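Seit ich wieder drei Tage die Woche im Büro sitze, kommen zu Hause die kleinen Dinge zu kurz, und genau dort fängt bei mir das Chaos an. Deshalb gibt es diesmal keine Rezepte, sondern alles, was ich mir übers Putzen, Aufhängen und Aufbewahren von gerahmten Sachen angewöhnt habe. Es kamen nämlich ziemlich viele Zuschriften zum Glasreiniger vom letzten Mal!

## Glas ohne Schlieren

Ich sprühe nie direkt auf die Scheibe. Die Flüssigkeit läuft unten in den Falz, zieht ins Passepartout und macht dort diese hässlichen gelben Wellen (frag nicht, wie viele Drucke ich so ruiniert habe). Also: Tuch anfeuchten, gut auswringen, von oben nach unten wischen, mit einem zweiten, trockenen Tuch hinterher. Mein Mittel mische ich selbst, 150 ml Spiritus auf einen halben Liter kaltes Wasser und ein winziger Tropfen Spüli. Bei Acrylglas lasse ich den Spiritus weg, das wird sonst trüb.

Musa Balogun schrieb mir, dass er alte Baumwollsocken nimmt und sie über die Hand zieht. Hab ich probiert, klappt wunderbar, auch in den Ecken.

## Holzrahmen auffrischen

Kleine Kratzer in dunklem Holz reibe ich mit einer halben Walnuss ein, kurz warten, nachpolieren, fertig. Bei tieferen Macken nehme ich einen Wachsstift, einen Ton dunkler als der Rahmen. Lackierte Rahmen vertragen das Nussöl nicht so gut, da bleibt gern ein Schmierfilm stehen — lieber nur feucht abwischen.

Karten rahme ich übrigens genauso gern wie Fotos. Eine schöne Geburtstagskarte ist viel zu schade für die Schublade, und ein schlichter schwarzer Rahmen steht fast jeder. 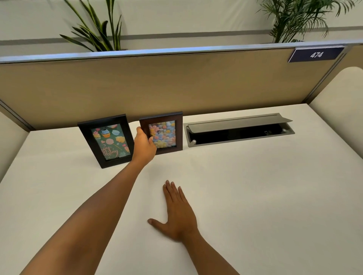 *Haushaltsbrief, Heft 57, Seite 4*

## Hinstellen statt bohren

Wer nicht bohren darf oder will, lehnt die Rahmen einfach an. Damit sie auf glatten Flächen nicht wegrutschen, klebe ich zwei kleine Filzpunkte mit Gummikern unter die Unterkante. Ein Klecks Klebeknete oben an der Rückseite hilft auch, aber nicht auf Tapete, die reißt beim Abnehmen gleich mit!

Zum Umstellen fasse ich den Rahmen immer seitlich oder unten an, nie an der Oberkante. Bei den günstigen sind die Ecken oft nur geklammert und gehen irgendwann auf. Dann hilft Holzleim, ein Gummiband rundherum und eine Nacht Ruhe.

## Und der Staub?

Mit einem weichen Backpinsel, einmal im Monat, vor dem Staubsaugen. In Zierleisten komme ich damit besser hinein als mit jedem Tuch. Der Pinsel wohnt bei mir im Putzschrank und hat mit Kuchen nichts mehr zu tun.

Zawadi Ndung'u fragt noch, wie man Preisaufkleber vom Glas bekommt: Speiseöl drauf, zehn Minuten warten, abrubbeln, mit Spüli nachwischen. Im nächsten Heft geht es um Kalk im Wasserkocher, Tipps dazu gern bis Ende April an mich.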